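Tidying a table of mixed objects: can any machine do it unattended yet?
Home and Workshop Automation > General
Posted by Ona Org

I look after a showroom for a small lighting firm. Every evening the display tables have to be cleared, wiped and reset: lamps, vases, loose cables. It takes 74 minutes across 9 tables. A supplier has offered us an arm called the Fedell and says it will do "light tidying". Is that realistic, or should I wait? Budget is not the main concern. Breakages are.

2 replies

Mārtiņš Liepiņa
Wait. Wiping a bare table is solved. Clearing one is not, at least not at a failure rate you would accept with glass. The difficulty is the mix: a rigid lamp, a light vase that tips, and cable, which has no fixed shape and catches on everything else. Most current systems learn such tasks from people doing them by hand with the same type of gripper the arm will carry. 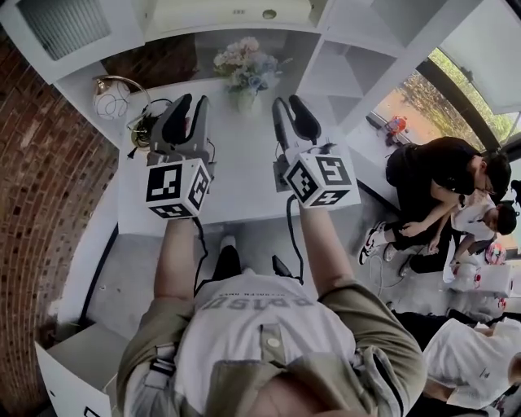 Hand-held grippers with marker cubes, and a table with a lamp, a vase of artificial flowers and tangled cables.

The markers let cameras work out where each gripper is and how it is turned. The fingers have no wrist behind them as supple as yours, so even a practised person is slower with them than with bare hands. Ask the supplier for an uncut run on your own tables, 3 resets in a row, lamps plugged in. If they decline, you have your reply.

Kvido Slanina
We had a Pullex on trial in July for sorting fittings into bins. Fine with boxes, hopeless with flex. Clip your cables under the tabletop first, whatever you buy. Can't comment on the Fedell.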